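The woman behind the yew table at Zudthorpe

She had the kettle on before I'd got my coat off, and we were well into the second cup before either of us remembered I was there to ask questions. She has been turning storm-felled trees into tables in the old dairy at Zudthorpe for longer than she cares to say, and she talks about each one the way other people talk about their grandchildren.

"People ring up wanting it by June," she told me, laughing, "and I have to say, well, which June?" A thick slab needs years under cover before she'll put a plane to it, and there were 80 of them stacked in the barn when I visited, all chalked with the name of the lane they came from. The oldest is from Drivgate, where a whole row of trees went over in one night and she spent 5 days begging the council not to chip them.

I asked whether she ever found it hard to part with anything. She went quiet for a bit, and then took me to see a yew bench she has been refusing to sell for ages. "I've been offered over 1,000 pounds for that, and I said I'd think about it, and I'm still thinking." 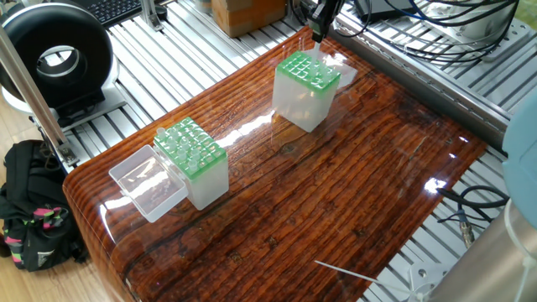

Finishing is the part she could talk about all day (and very nearly did!). She was taught to use shellac, went off it, tried oil, and now mixes the two in a way she wouldn't let me write down. "You put a coat on and you go away and leave it alone. That's the hard bit, the leaving alone. I go and dig the garden."

She does let a customer choose the edges, though she'll argue for keeping the knots. "It's where a branch was. Why would you want to lose that?"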